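Cakeven opens up its equipment budget for small robot arms, and you can copy it

RUDTON, Aug 6, 2022 - Hi, it's the owner of Cakeven writing. Yes, I write our press releases myself, and you can probably tell! We look after potted plants in offices, clinics and hotel lobbies, and we've just signed off on the biggest equipment purchase we've ever made. We're buying robot arms for our plant prep room in Rudton, and we're putting our whole planning worksheet online for free so other small shops can use it, argue with it or tear it to pieces.

I'll start with the part people always email me about, the money. Our budget for the first phase is 205 thousand dollars. Of that, 100 thousand goes to the arms, the grippers and the wrist cameras. Another 45 thousand is for tables, power, lighting and getting the room ready, and 49 thousand is for people's time, meaning training, programming and the hours when somebody has to stand next to the thing and watch it. That leaves 11 thousand that I've labeled "stuff we forgot." My first draft had zero on that line, and then I remembered the floor drains.

We got quotes for two setups. Wetasik offered us a package with everything bundled, arm, gripper, camera, software and a service plan, and it's a really nice package. Tawhiri sells the pieces separately and lets you add a second arm later without buying the software again. We went with Tawhiri. It was a close call (I changed my mind twice on one drive home), and if you're a shop with no one on staff who likes fiddling with settings, I'd tell you to take a hard look at the bundle. We have a couple of people who love fiddling with settings, so the separate pieces suit us fine.

What do we want arms for? Dull jobs, mostly. Turning pots so they grow evenly, moving them from one end of a table to the other, picking up a dropped leaf, holding a tag still while a person writes on it. Pruning stays with our people for now, and so does anything with thorns. I've had plenty of friendly advice about how we should automate the watering first, but drip lines already do that and they cost next to nothing!

A few things from the worksheet that I think other buyers will find handy:

Price the fingers separately. Grippers come with standard fingers and those may be fine, but we set money aside for two spare sets and a softer set to try out on thin pots.

Count your table space before you count arms. We wanted three arms at first. Then we taped out the reach of each one on the floor and saw that our people would be walking sideways all day. Phase one is now two arms, with a third penciled in.

Ask what the service visit costs if you're not on a plan. Get it in writing. I won't print anyone's rates, but there's a blank for it on page two and I want you to fill it in.

Put your test plants in the budget too. They're cheap, but they do run out, and you can't very well test on the ones a customer is paying for. We like spider plants for this. They have leaves going every which way, they hang down over the pot, and they're tough enough to forgive you.

And test with pots that match your table! That's a tip I'd underline if I could. White on white is a fair challenge for any camera, and if most of your customers have white pots, like ours do, you want to find out how the system handles that before the final payment goes out.

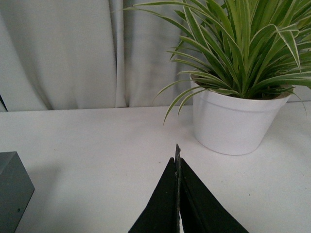

On payments, we split ours in three. One part goes out when we order, one when the arms are bolted down and moving, and the last one only after our own crew has signed the checklist. The checklist is in the worksheet as well. It's plain and kind of bossy, and you should change it to fit your place. The line I care most about is the one on clear space around the leaves, where we ask for the arm to come in low and stop short of any foliage that hangs past the rim.

The arms for phase one are due in January. If they're late we'll shift the training hours and leave the rest of the plan alone. No jobs are being cut for this, and the training hours are paid at the normal rate.

The worksheet is on the Cakeven website under "Equipment plan." It opens in any spreadsheet program, and there's no sign-up. Press folks and other plant shops who want to talk numbers can reach me through the contact form on the same page. I read everything that comes in, usually in the evening, so give me a day or so.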